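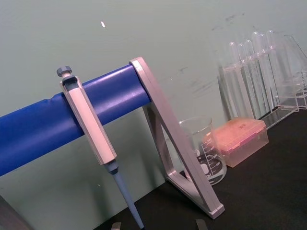

Wrist camera view of a pipette on its stand, with the beaker and tip box behind.

Setting the grasp pose for a hanging pipette

These instructions apply to the Jaketia planner and to any bench with a rod-type stand. Users should complete the camera calibration before they begin.

1. Open the Stanby console and load the bench profile. Set the wrist camera to 20 frames per second.

2. Move the arm to the viewing pose. The rod and the pipette handle must both be in view. A tilted view is acceptable - the planner corrects for wrist angle.

3. Draw the object mask around the handle only. Exclude the rod and the tip shaft.

4. Mark clear glassware by hand as a keep-out zone. Depth readings through a beaker are not reliable.

5. Set the approach margin to 14 mm and the lift before withdrawal to 4 mm. The pipette must clear the rod before the arm moves back.

6. Run the plan in preview. If error 571 is shown, the path crosses a keep-out zone and step 4 should be repeated.

Save the pose under the name of the bench.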